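We got to Flerkville just after 9 in the morning, which was early enough to bag a space by the church and late enough to miss the worst of the queue for bacon rolls. It was the July open gardens weekend, my first in three years, and I'd been looking forward to it since the snowdrops! Entry was £3, paid at a card table outside the village hall, and you get a map that folds out bigger than a tea towel and never goes back again.

My own garden is on heavy clay, so I go to these things to be nosy and also to find out what other people have got away with. We stayed in a holiday let on Murkach Lane, up the hill, and I sat in its kitchen the night before with a biro, marking my map.
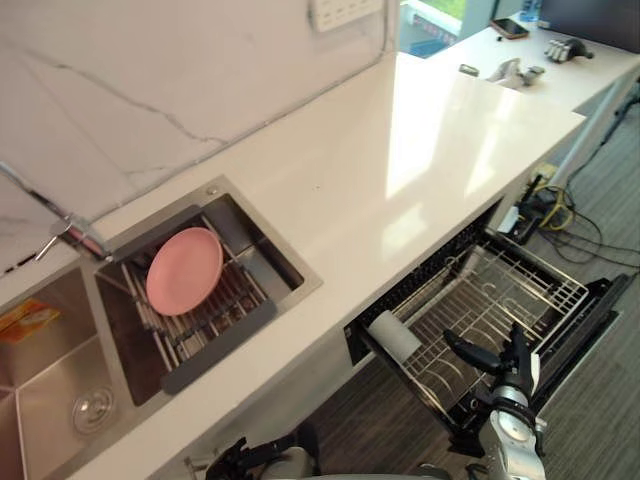

### The lower village

I started at Onel Cottage, because everyone says start at Onel Cottage. It's a long thin plot running down to the stream, packed with sweet peas on hazel poles, and the smell when you come round the side of the house is just ridiculous. The dahlias weren't out yet apart from one dark red one (early, show-off) but the runner beans were already over my head. Mine at home are at knee height and full of slugs, so I had a little sulk by the compost bins.

Next door but one is all gravel and thyme, with a pond made from an old cattle trough. I'm not usually keen on gravel. I liked this, though – it was full of bees and you could hear the stream over the wall. Plants for sale by the gate, and I came away with two salvias and a hardy geranium with no label.

We went back up to the let for a sandwich and a sit-down, and I gave the salvias a good drink before going out again. 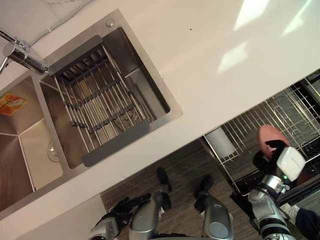
One of the other visitors on the bench at the top of Murkach Lane told me I was wrong about gravel. She'd had hers down for 25 years, she said, and hadn't dug a bed since, and the only trouble was sycamore seedlings in spring. She also reckoned my nameless geranium was 'Gunn's Pink', an old local one that flops everywhere by August unless you cut it hard back. Noted.

### Up the hill

The walled garden at Gunn House was the one I'd ringed twice. Espaliered pears along the south wall, box hedges with no sign of blight (how?) and a greenhouse with a grapevine growing right along the roof. There are 88 steps from the road, so do use the back lane if your knees are like mine. Tea was in the orchard. I had lemon drizzle and then, after some thought, the coffee and walnut as well. 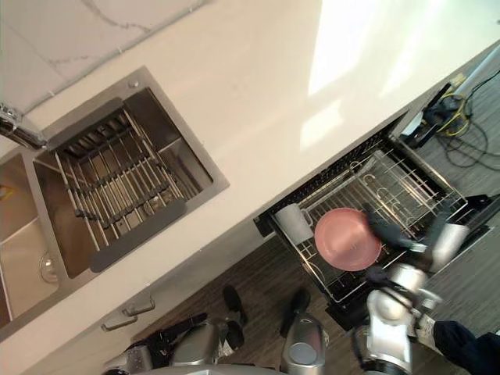 *The kitchen at the let, with sun on the worktop.*

By mid-afternoon it was properly hot and the last few gardens went by in a bit of a blur. There was a good allotment with onions laid out on pallets, and a front garden planted entirely in white, which looked lovely and must be murder to keep up. I missed the fern garden altogether as I had the map upside down.

The total was chalked up outside the hall when we walked past at 5: £2164, all for the church roof. A big cheer went up, and then everybody went back to arguing over the last trays of leeks. 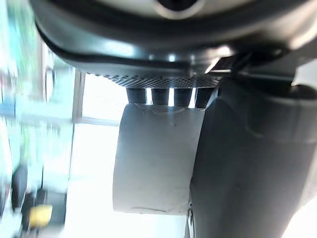
If you're going next year, take cash for the plant stalls and a proper bag, not the flimsy thing I had. Parking by the church fills up quickly, but the field behind the hall is fine if it's been dry. Dogs are allowed on leads everywhere except Gunn House. Teas stop at 4.30 and the coffee and walnut goes well before that.

The geranium is in the back border now, next to the water butt. It's flopping already.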